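Manipulation Software Working Group
Minutes, September meeting, card handling cell
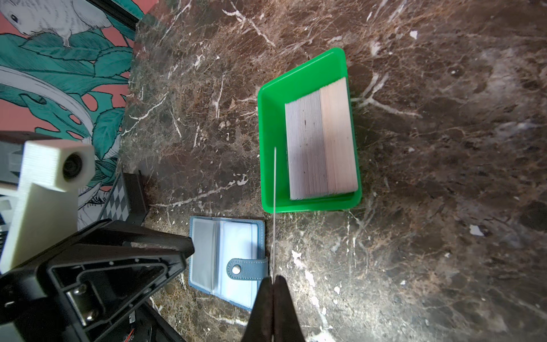 Figure 1. Wrist camera view: card tray, open card holder and calibration board.

Present: control, perception, planning and tooling leads; two developers from the Sturovora integration team; minutes taken by tooling.
Apologies: the Bouvier liaison.
Start: 2:00 p.m.

1. Minutes of the previous meeting

Accepted with one correction. Item 4 recorded the planner timeout as a hard limit. It is a soft limit: the planner returns the best path found so far and sets a warning flag. The text in the repository has been changed.

2. Open actions

2.1 Move the gripper driver off the shared message bus. Done. The driver now runs in its own process and publishes state at a fixed rate.

2.2 Write a replay tool for wrist camera logs. Done for images and joint states. Gripper current is not yet replayed. Carried over.

2.3 Document the frame names. Not started. Planning and perception still use different names for the tool frame, and the conversion is done in two places. Tooling takes this over from planning.

2.4 Remove the old configuration loader. Blocked. Primirus still reads one file in the old format. See item 7.

3. Perception

3.1 Tray detection. The tray detector was run on the replay set of 139 recorded approaches. It returned a tray pose in 118 of them. The missed cases were reviewed before the meeting. Most come from the final part of the approach, when the tray no longer fits in the image and the detector has too few edges to fit a rectangle. The remaining misses have no common cause so far.

The green tray separates well from the dark marble by color alone. Perception proposed keeping the color segmentation as the first stage and adding a tracker that holds the last good pose once the tray is only partly visible. Control asked that a held pose be marked as such in the message. Agreed. The new field will be called pose_source and will take the values measured or held.

3.2 Pale specks on the tabletop. The small pale flecks on the marble, and the veining, produce short false edges. They do not affect the tray pose but they do show up in the obstacle layer as single-cell hits. Planning has been filtering these by size. Perception will filter them at the source instead, and planning will then remove its own filter so that the same data is not cleaned twice.

3.3 Card stack. The stack in the tray is seen edge-on and has two distinct tones, pale grayish-lavender on the left and light peach on the right. The current segmentation treats the change in tone as an object boundary and reports two stacks. Two remedies were discussed:

a) Merge adjacent regions when their layer lines run parallel and they share a tray.
b) Drop color from the stack stage and use edge direction only.

Option (a) is less work and can be tested on existing logs. Option (b) would also handle decks with more than two tones. The group chose (a) for the next release and left (b) open as a separate ticket.

Card counting from the edge view was raised again. Perception does not consider it reliable at the current image resolution and asked that the planner not depend on it. Agreed. The planner will request a stack height and a position, and no count.

3.4 Card holder. The open blue holder has clear sleeves, and reflections on clear plastic remain the weakest input to the sleeve opening estimate. The round snap button on the strap is easy to find and may serve as a reference point for the holder pose. Perception will test this. Planning noted that the strap can move relative to the sleeves, so the button alone will not fix the sleeve position. The estimate should carry a separate uncertainty for each.

4. Calibration

4.1 The checkerboard stands near the edge of the table, tilted. In several logged views only part of it is visible, and the calibration routine rejects any image in which the full pattern is not found. As a result the routine collects fewer usable poses than requested and ends without an error.

Decisions:
- The routine will exit with an error if it has fewer than 30 accepted images.
- The accepted and rejected counts will be written to the calibration file.
- Tooling will look at boards with coded markers, which can be used when only partly in view. No purchase before the next meeting.

4.2 The hand-eye transform is stored in three files. The Memon configuration package is now the only place it may be edited. The other two copies will be generated at build time and marked read-only.

4.3 A question was raised on whether parts of the arm and its mounts that appear in the wrist image should be masked. Perception has a static mask for the gripper fingers. It has no mask for the black housing and the white printed mount at the lower left, and these regions currently pass through to the feature extractor. The mask will be extended. It will be versioned together with the calibration file, as any change of mount makes both invalid.

5. Control

5.1 Thin tool tip. The thin silver rod held between the closed fingers is not in the collision model. The model ends at the fingertips. For motions over the tray this means that the planner can approve a path in which the rod meets the tray wall.

Control proposed a capsule shape attached to the tool frame, with its length set by a parameter. Planning accepted this, provided that the shape is added and removed by a service call and is not part of the static robot description. The tray walls are low, and the planner must be able to tell a legal entry from above from a side contact.

5.2 Force threshold. The present contact threshold is a single number for all directions. Control will split it into one value along the rod and one across it. Default values are to be set from logged data and reviewed by planning before merge.

5.3 Update rate. The velocity controller missed 53 cycles in the last overnight run. All of them fall within the log rotation window. Control will move log rotation to a lower priority process and repeat the run. The watchdog did not trip, which is correct for misses of this length, but the misses were not reported anywhere a user would see them. A counter will be added to the status page.

6. Planning

6.1 Tray entry. The tray sits at an angle to the table axes, and the stack leaves free space along the left and upper sides. The planner currently samples entry points over the whole tray floor and then discards those over the stack. Planning will restrict sampling to the free margin. The margin will be computed from the tray pose and the stack outline, so this change depends on item 3.3.

6.2 Keep-out regions. The card holder lies close to the tray. It is modeled as a flat box of fixed height. This is adequate for an open holder and wrong for a closed one. Perception will publish an open/closed state when it is available. Until then the larger height applies in both cases.

6.3 Replanning. Agreed that a held tray pose (item 3.1) must not trigger replanning. Only a measured pose that differs from the stored one by more than the configured tolerance will do so.

7. Tooling

7.1 Primirus will be moved to the new configuration format in the next release. A converter exists and has been run on all files in the main branch. Users with local files will have to run it themselves. A warning will be printed for one release, after which the old loader will be deleted.

7.2 The replay tool needs a command-line option to stop at the first frame in which a given message field changes. Requested by perception for work on the tracker. Accepted, low priority.

7.3 Simulation tests take too long on the shared runner. Tests that do not need rendering will be split into their own job. The Sturovora team offered its existing job definition as a starting point.

8. Other business

Bouvier asked in writing for a stable interface to the stack pose message. The group will not freeze the message until item 3.3 is merged and pose_source has been in use for one release. Planning will reply.

9. Actions

Perception: add pose tracker and pose_source field (3.1); filter false edges at source (3.2); merge adjacent stack regions (3.3); test snap button as reference (3.4); extend the static mask (4.3).
Control: add capsule shape for the rod (5.1); split the contact threshold (5.2); move log rotation and repeat the overnight run (5.3).
Planning: remove size filter after 3.2 is merged; restrict entry sampling (6.1); reply to Bouvier (8).
Tooling: frame name document (2.3); gripper current in replay (2.2); calibration exit error and counts (4.1); generated transform files (4.2); Primirus format change (7.1); split test job (7.3).

The meeting closed at 3:40 p.m. The next meeting will be called when the changes under 3.1 and 5.1 are ready for review.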